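Plesby gripper kit, two months in

Posted Saturday, January 19, 2019

Right, quick one as I've got a delivery at four and I promised Rocío I'd get this up before the weekend was out. Several of you asked after the November post whether the Plesby kit was worth the bother. Short answer, mostly yes. Long answer below, in no real order.

What you get. Two-finger gripper, a pair of flat grey pads, a spare pair, mounting plate, cable, a little bag of screws with one size missing (mine anyway). Software on a download link, printed on a card. No printed manual. There is a PDF, 156 pages, and the bit you need is near the back.

Paid 920 for the gripper and 197 on top for the bakery add-on, so called. The add-on is the spare pads plus a licence for what they call soft pick mode. Bit cheeky, that. The gripper without soft pick is no use for bread at all so it should just be in the box. Arm not included obviously, we already had ours.

Fitting it. Etornam did most of this, I held the torch. An afternoon, start to finish, and a good hour of that was the cable. It's stiff and too short if you route it the way the PDF says. We gave up and let it loop out at the side. Works fine, looks a bit scruffy. Would not want it near a mixer.

Setup software. Ugly but quick. You jog the arm down, close the fingers by hand on the screen, save it, next one. Fonts tiny. Crashed twice on the first day, not since the update. Please can somebody at Plesby make the stop button bigger than the help button.

Now the actual job. We want it putting rolls and small loaves in baskets for the counter, off a cloth, nothing clever. Etornam set the force and I argued with him about it.

Round rolls: good. Knotted ones are better than plain, more for the pads to get hold of I think. At the factory setting it squashed them, thumbprint job, couldn't sell them. Drop the force to 2 and it's much kinder. You still get a dimple if the crust is soft. Lorena says customers wont notice. Lorena doesn't stand at the till.

Plaited loaves: hit and miss. Anything long has to be gripped bang in the middle or one end dips and then it swings. Turn the wrist to match the angle of the loaf, the software lets you do that but it's two menus down. If the loaf is at a slant and you forget, it takes a corner off a plait. Ask me how I know.

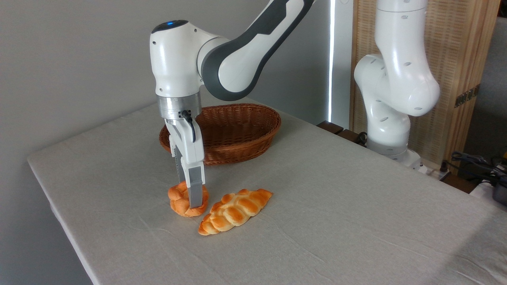 Seeded anything: no. Seeds get in the ribbed bit and then you are picking poppy out with a cocktail stick at closing. Same with heavy sugar tops.

Baskets. Wicker ones with a thick rim are OK provided you tell it the height of the rim and add a bit. I didn't add a bit. Tipped the basket straight off the back. Oval ones take more teaching than round, you need a few drop points along the length or everything lands in one heap.

Cleaning. Pads come off with two screws, wipe down, back on. Housing marks easily, ours looked secondhand inside a fortnight. The pads hold on to a buttery smell. I've tried everything short of boiling them.

Speed. Slow. Slower than Bhavana by a mile and she's chatting the whole time. If you are buying this to save a wage, don't. We use it for the early tray when there's only one of us in, and for that it earns its keep.

Support. Emailed about the missing screws, got a chap called Ignacio Tillman who was very decent and posted some out next day. Emailed about the cable, been told a longer one is "planned". Hmm.

Did look at the Sivlow before buying. Soft fingers, much gentler, but you need an air line and we havent the room for a compressor. If you've got air already I'd try that first for anything delicate. The one from Leiva I've not used so can't say, please stop asking.

Would I buy it again? Yes, at the gripper price with the soft pick thrown in. At full whack, probably still yes but grumbling.

Good: light, easy to teach, pads quick to swap, kind to knotted rolls once set up.
Bad: cable, paid extra for soft pick, seeds, PDF.

Four out of five. Three and a half if you sell mostly seeded.

Will do the pads again in spring once the second set has had some use. Questions in the comments, I'll get to them when the ovens are off.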